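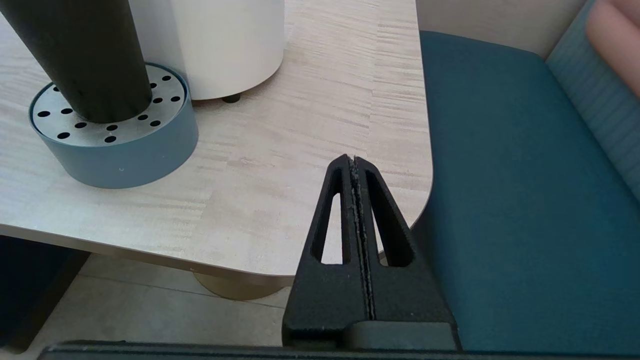 Round blue-grey base, holey metal top, corner of the living room table.

Okay so it's July, I've turned the good table into a drinks station and I have opinions. Little thread for anyone else thinking of getting a drink dispenser for the house.

First thing is where you put it. I tried the kitchen bench and it hogged the whole spot beside the kettle. The wood table next to the teal sofa is miles better, because people can reach over and help themselves and I get my bench back!

I bought mine at Skirnamine, the homewares place out past the roundabout. There was a nicer one at Brarnness but the tap felt wobbly in the shop and I kept picturing a litre of tea on the rug.

Go for a metal tray with holes in it if you can. Mine lifts out and I just rinse it in the sink at night. I used to put a folded tea towel under everything and it always smelt like a wet dog by the weekend.

Tea itself is cold brew, dead easy. Loose black tea from Žukauskas (the malty one in the brown bag), cold water, lid on, into the fridge. I've tried the fancy fruity blends and the little bits of apple clog up the strainer, so never again.
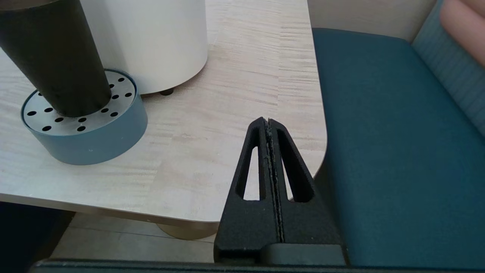
How long do you leave the tea in?

Overnight, then I strain it in the morning and it goes straight in the dispenser. If I forget, I do a strong hot batch and let it cool for 90 minutes before I pour it in.

Sugar — I leave it out and put a jug of syrup beside it. My lot can't agree on anything, and it's so much easier to clean when there's nothing sticky sitting in the tap.

Speaking of the tap, take it off and wash it properly. I do mine every 5 days with warm water and a bottle brush (the skinny sort you get for straws). Do up the nut by hand when you put it back and check the washer is sitting flat, or it'll dribble all night. Ask me about my floor.

Also please test a new one with plain water first. Fill it, leave it on a towel for the afternoon, go and do something else.

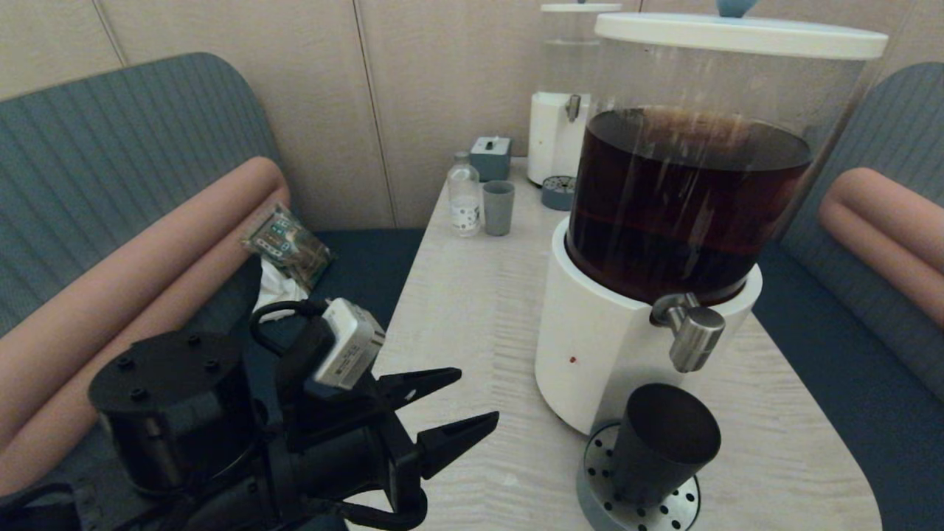

Dark stuff in the lower part, black cup on the tray.

Next batch is going to be the smoky tea my neighbours brought back from Dristatdale, if I can work out how much to use. The packet only gives amounts for a teapot. Will report back — and if you've made it cold before, tell me your ratio please!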